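Bornedska hand-held gripper, bed-making set: README

Setup and care notes for the one gripper behind all 185 episodes in this release. We love this tool – it is simple, tough and quick to put right!

Before a session
Check the screws on both finger bases by hand, then with the driver. Open and close the fingers 34 times and listen for clicking. Wipe the finger pads with a dry cloth. Start both cameras, the one on the tool and the one at head height, and compare their clocks.

At the bed
Work from the near edge and close the fingers on a single fold of cloth. A corner pulled into a narrow tail grips far better than a flat hem.
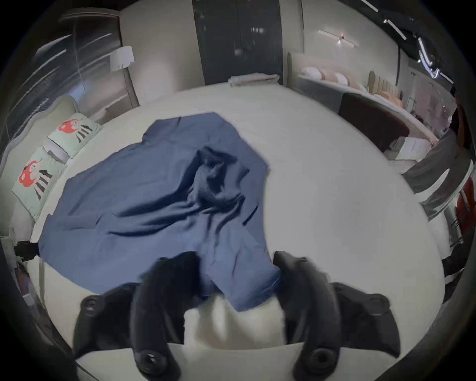
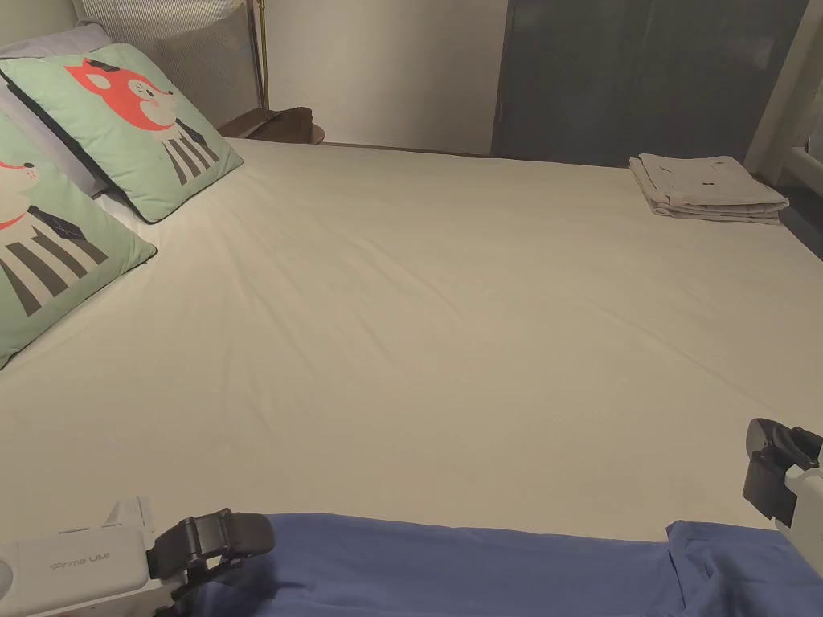
Nandi Mkhize wrote back after trying the routine that she would do the finger check again at noon, because her left finger had drifted by then and the grip width readings with it. Good call, and it's now in the routine.

Repairs
Swap fingers as a pair, never singly. After a swap, redo the width calibration and note the episode number in fingers.txt. The last swap was in December, before episode 2558 (numbering carries on from the Zumer set).

Questions about spares go to Murdo Kerr.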